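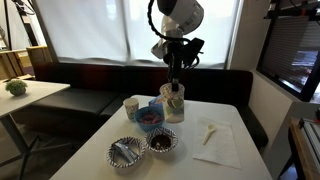

Datley Building, third floor
Fire and general safety inspection - checklist with comments
Period: August 2022
Inspector: Ziad Nimri
Occupier: Tarnura

Ratings: S = satisfactory, M = minor defect, A = action required, N/A = not applicable. Items not accessible on the day are marked NI and carry over to the next inspection.

1. Exits and escape routes

1.1 Corridor clear to full width - M
Flattened cartons stacked against the wall outside Room 311. Clear width still adequate, but cardboard does not belong in an escape route. Same comment last inspection.

1.2 Final exit doors open without a key - S

1.3 Fire doors close fully into the frame from any position - A
East stair door stops short of the latch when released from a narrow angle. Closer has oil on the body and should be replaced. Adjustment alone was tried last time.

1.4 Door seals intact and unpainted - M
Head seal on the west lobby door painted over along most of its length. Replace strip.

1.5 Exit signs lit and visible from the seating positions - S

1.6 Stairwell free of storage - S
Bicycle noted previously under the lower flight is gone.

2. Alarm and emergency lighting

2.1 Panel shows normal, no disabled zones - S

2.2 Weekly call point test recorded - M
Log is complete but the same call point has been used each week. Rotate, and write the call point number in the log.

2.3 Detector heads uncovered - A
Dust cap left on the head in the store room after ceiling work. Removed during the inspection. Occupier to add a cap check to the contractor sign-off sheet.

2.4 Emergency lights, monthly function test - S
Fitting 158 replaced by Özkan, entry signed.

2.5 Annual full-duration test - NI
Certificate could not be found. Send a copy by email.

3. Extinguishers

3.1 In position, on bracket or stand - M
CO2 unit by the distribution board was on the floor. Bracket screws have pulled out of the drywall and need proper anchors.

3.2 Pins and seals intact - S

3.3 Service tags in date - S
Pletow tags on all units. Handwriting on the lobby unit is hard to read, but the month is legible.

3.4 Access unobstructed - S

4. Electrical

4.1 Distribution board closed and labeled - M
Circuit schedule inside the door predates the new partition. Özkan to reissue.

4.2 No extension cords feeding other extension cords - A
Found in Room 311 behind the printer, and again at the window desks. Disconnect and fit additional wall outlets if the demand is permanent. Comment repeated from last inspection.

4.3 Portable equipment tested and tagged - S
Kettle and microwave included this time.

4.4 Cords undamaged, no tape repairs - S

4.5 Combustibles kept clear of heaters - N/A
Heaters removed for the summer. Recheck when they return.

5. Storage and housekeeping

5.1 Clearance below sprinkler heads, 500 mm minimum under site rule - A
Top shelf of the store room is stacked to the ceiling at the rear. Lower the top shelf or remove it. A painted line on the wall would help.

5.2 Waste removed daily - S

5.3 Aerosols and solvents in metal cabinet - M
Cabinet in use and closed. Inventory sheet on the door lists products no longer held.

5.4 Shelving fixed to wall - S

5.5 Floor surfaces sound, no trip hazards - M
Carpet tile lifting at the kitchen threshold. Re-glue.
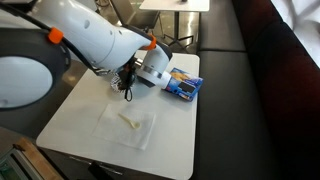

Photo ref. 5: general view, white table.

6. Kitchen

6.1 Hot water warning label at sink - S

6.2 Refrigerator seal and drain clean - M
Drain blocked, standing water under the lower drawer.

6.3 Fire blanket mounted and reachable - A
Mounted directly over the stove, where it could not be reached in a fire. Move to the wall beside the door.

6.4 First aid kit complete and in date - M
Eyewash pods expired. Burn dressings in date.

7. Records

7.1 Evacuation drill held and timed - S
Report on file. Assembly point sketch should be updated, as the parking lot entrance has moved.

7.2 Fire risk assessment reviewed - M
Review signed but the occupancy section is unchanged from before Tarnura took the east side.

Follow-up

Items rated A are to be closed within 20 working days and confirmed in writing to the building office. Items rated M are to be closed before the next inspection. Item 1.3 should be ordered first - the closer is a nonstock part.

Certificate under 2.5 to be sent to Z. Nimri. Detector cap (2.3) closed on the day, procedure change still open.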